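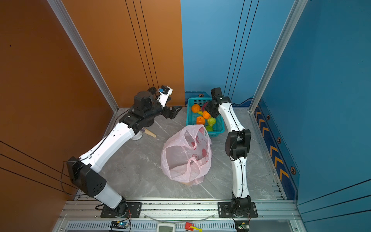
Chapter 9

Sharing the Space: Rules for Cells with Two Arms

My first job out of school was at Bitton, where I was handed a binder of safety rules and told to come back when I'd read it. I came back the next morning. I hadn't read it. I'd read the first page, the last page and the part with the pictures, and Wanda Witkowska, who ran the floor, could tell within a minute. She asked me which arm had the right of way. I said the one that got there first. She handed me the binder again.

I've told that story to every class I've taught, and there's always someone in the back row who thinks my answer was fine. So let's start with it.

With a single arm, you mostly worry about the arm and the people, and about the arm and the furniture. Put a second arm in the same enclosure and each one becomes an obstacle to the other – a moving one. If both are reaching for the same basket, the most crowded spot in the whole cell is also the spot where all the work gets done. You can't tape off the middle of the job.

"First one there wins" sounds like a rule, but try writing it down so a controller can follow it. There where? Is an arm "there" when its gripper crosses the rim of the basket, or when its elbow swings over the other arm's side? What if both set off at the same moment? You need an answer for each of those before anything moves, and the answers have to be on paper where the next person can find them.

9.1 What this chapter covers

We're going to work through the cell rules in the order I'd write them if you gave me an empty table and two arms. First the zones, then who may enter them and when, then stopping, then the grippers, and last the housekeeping, which students skip and shouldn't. The running case is a small bagging cell: a basket of toy fruit at the back, a shopping bag standing open on the floor of the cell, and an arm on either side. It's a cheap job to set up, and you can build a version of it in a teaching lab.

You'll need the reach diagrams from Chapter 4. If you lent them to someone, get them back now.

9.2 Zones, and a word about drawing them

Every two-arm cell has three kinds of space. There's space only the left arm can reach, space only the right arm can reach, and space they share. Draw all of it. I mean draw it, from above and then again from the side, because a plan view hides elbows. Two grippers can be a polite distance apart over the basket while the links behind them are about to meet.

Hanna Wasilewska taught me to draw the shared zone too big on purpose and then argue it down. If you start small, you'll spend the rest of the project adding bits to it, usually after a bump. Start with the full overlap of both reaches, add the length of whatever the gripper might be holding, and shrink it only when you've got a written reason to.

Don't forget the cables. A cable that runs outside the link takes up room and it moves when the arm moves, and a loop with plenty of slack in one pose can be stretched tight in another. Trace it through every pose in the program at slow speed. Your drawing should show the widest loop, so the other arm's paths can stay clear of it.

9.3 Permission to enter

The rule I use, and the one the exercises assume, goes like this. An arm must ask for the shared zone, must be given it, and must hand it back only when all of it is clear: gripper, wrist, elbow and load. A finished pick isn't a cleared zone. Beginners release the zone as soon as the fingers close on the orange, and the other arm comes barreling in while the first one is still hanging over the basket.

Can both arms be inside together? Sure, if the task calls for it, but then you're writing a different rule. You need a minimum gap between any part of one arm and any part of the other, a lower speed limit for both, and a single stop signal that halts the pair. In the Gatbridge lab we kept that gap at 61 millimeters for slow work over the basket. Please don't copy the number. It came out of our stopping tests, with our loads, and yours will come out of yours.

Rutilio Cuevas used to complain that asking and granting made the cell slow. He was right, it did. Then he timed it properly and found that most of the delay came from both arms going home after every piece. He gave each arm a waiting pose just outside the shared zone and stopped complaining.

9.4 Stopping

If one arm stops for a fault, what should the other one do? Take a minute before you read on – I'll wait.

Most people say "keep going, it's fine." It might be, if the stopped arm is parked in its own space. If it's frozen over the basket, then the other arm's next approach path has something sitting in it that the program doesn't know about. Our default is that a fault in either arm stops both, and a person looks inside before either one restarts. You can loosen that later for faults in private space. Write down who agreed to it and put the page with the cell drawings.

Restarting gets its own procedure, and it begins with moving one arm at a time, at reduced speed, along a path out that somebody has checked. Section 9.7 has the form we use.

Before you go on

Sketch a two-arm cell of your own from above and from the side. Mark both mounting points, the place you pick from and the place you put down. Shade the shared zone. Then give the sketch to a classmate and ask them to find a pose where the elbows meet even though the grippers don't. Yuzuki Kawaguchi found two in mine, and I'd been teaching the chapter for years by then.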